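Is the Bernidow zoom worth it for travel?

lenscap_lou
So I've been going back and forth on the Bernidow zoom for my March trip. It's $798 and I already own the little Ruvstead prime. Anybody shot both?

mtnpete
Had the Bernidow for 2 years and love it! Focus is quick, even indoors. 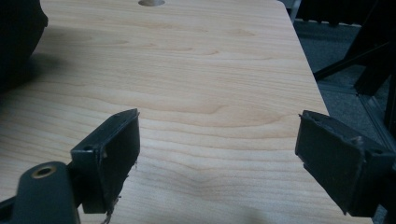
It does get soft at the long end, but I only notice on big prints.

ginny_f
Soft is being kind, Pete. I sent mine back. Keep the prime and walk closer!

mtnpete
Can't walk closer to a heron, Ginny.

lenscap_lou
Ha, okay. I'll rent one first.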